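Laborbuch Tischdecken / Abräumen, Juni, angefangen 9:40

Frage bleibt die gleiche wie letzten Monat: kann der Arm einen gedeckten Platz selbständig herrichten und wieder abräumen, ohne dass einer von uns die Hand am Stopp hat. Stand heute früh: teilweise. Spielzeugküche, schwarzes Tuch, gewebtes Set. Echtes Geschirr erst, wenn Róisín zufrieden ist, also nicht diesen Monat.

Neues Greifmodell (Stemero, Stand von gestern abend) aufgespielt. Trainiert auf 1097 Durchläufen, davon 75 mit Besteck. Zu wenig Besteck, hab ich schon beim letzten Mal geschrieben. Ignacio meint, es reicht, wenn die Blickwinkel stimmen. Wir werden sehen.

Handgelenkkamera neu kalibriert, alte Werte waren um 7 mm daneben in y. Erklärt vermutlich einen Teil der Fehlgriffe von letzter Woche, aber nicht alle. Alte Datei liegt noch im Ordner, NICHT mehr verwenden.
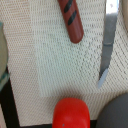
Wurst ist nach wie vor das dankbarste Teil. Rund, länglich, kontrastreich, die Segmentierung findet sie fast immer. Schwierig wird es nur, wenn sie beim Schließen wegrollt. Workaround: quer zur Längsachse greifen, langsam zu, erst dann heben. Geschwindigkeit im letzten Stück halbiert. Kostet Zeit, ist mir egal.

Webstruktur vom Set macht dem Tiefenbild zu schaffen. Die feinen Schlaufen flimmern, Höhe springt. Mittelwert über mehrere Bilder hilft, aber dann hängt die Regelung hinterher. Ignacio will Median probieren. Evtl. glattes Set dagegen testen, damit wir wissen wieviel davon wirklich am Gewebe liegt.

11:15. Besteck. Gabel und Messer flach auf der Unterlage, das alte Elend. Finger kommen nicht drunter, also von der Seite an den Griff. Die Griffe gehen einigermaßen, die Klinge gar nicht, da ist zu wenig Höhe. Wenn Gabel und Messer parallel liegen, nimmt das Modell gerne einen Punkt dazwischen. Das ist kein Greifproblem sondern ein Zuordnungsproblem, bitte getrennt protokollieren!

Gruvex-Fingerspitzen (die weichen) gegen die harten von Ichikawa getauscht. Weich ist besser am Teller, schlechter am Messer. Kompromis wäre ein harter Nagel vorne an der weichen Spitze. Róisín hat sowas schon gezeichnet, muss nur noch jemand drucken.

12:50. Szene fürs Abräumen. Reihenfolge im Planer: erst Kleinkram vom Set, dann Besteck, Teller zuletzt. Brot separat, weil es neben dem Set liegt und der Planer bisher alles außerhalb der Set-Fläche ignoriert. Grenze ist fest im Code (410 mm Suchfenster, wer hat das so eingetragen??). Gehört in die Konfig.
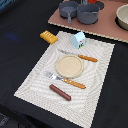
Platz mit Teller, Besteck, Wurst und Milch, Brot neben dem Set, hinten Töpfe und Schüssel.

Milchkarton: steht hoch und schmal, kippt gern beim Anfahren. Von oben am Giebel greifen ging am Vormittag ganz ordentlich, seitlich nicht. Vorschlag Skatico-Planer: Anfahrt immer senkrecht bei allem, was höher als breit ist. Simple Regel, würde ich nehmen.

Töpfe hinten lassen wir vorerst stehen. Stiel ragt in den Arbeitsraum, der Arm weicht brav aus, braucht dafür aber ewig. Im Haushalt würde da jeder Mensch einfach drüber langen.

Zur großen Frage, weil Róisín für ihren Vortrag was Zitierbares will: Abräumen von Einzelteilen, freistehend, bekannte Gegenstände, ja, kann man zeigen. Tisch decken mit Ausrichtung (Gabel parallel zum Messer usw.) nein. Nach einem Fehler selber weitermachen auch nein, da steht er und wartet. Für Küche daheim würd ich ihn nicht hinstellen. In einer Werkstatt, wo immer die selben Teile am selben Fleck liegen, eher, aber dafür braucht man den ganzen Aufwand mit dem Modell nicht.

Offen:
- Median im Tiefenbild (Ignacio)
- Nagel für Fingerspitze drucken
- Suchfenster in die Konfig, Brot mit rein
- mehr Besteckdurchläufe, vor allem Messer und Gabel eng nebeneinander
- Protokollvorlage: Spalte "falsches Teil gewählt" ergäntzen

15:30 Schluss, Akku vom Laptop leer und Netzteil liegt oben. Log von heute nachmittag noch nicht hochgeladen.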